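Drastum: monthly exchange rates and central bank rates

Version of 13 Oct 2002
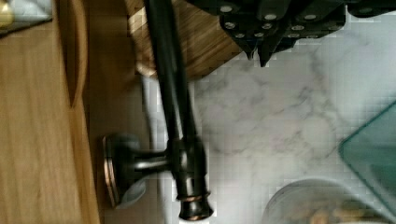

Drastum is a small data set for people who study how interest rates move the value of a currency. It has 24 currencies and 76 months of values for each. I started it for my own thesis at Desham and later other students asked for a copy.

Files

rates.csv – one row for each currency and month, with the exchange rate against the US dollar at the end of the month.
policy.csv – the main rate of the central bank on the same day, in percent.
notes.txt – changes of currency, pegs, and days when the market was closed.

How the values were made

Daily rates were collected with Tilus, a script that is included in the folder tools. When the last day of the month was a holiday, the value of the day before is used. Empty cells mean that I could not find a value I trust. There are 48 of them, and 11 belong to one currency which was suspended for a part of the period. Please do not fill them with zero.

Known problems

The rates before May of the first year come from printed tables and I typed them by hand. I checked them two times, but mistakes are possible. For pegged currencies the official rate is given – the street rate could be very different.

To read the files you can use Bite or any spreadsheet program. The decimal mark is a point and the separator is a semicolon.

Use

Free for study and teaching. If you publish something with it, please name the version.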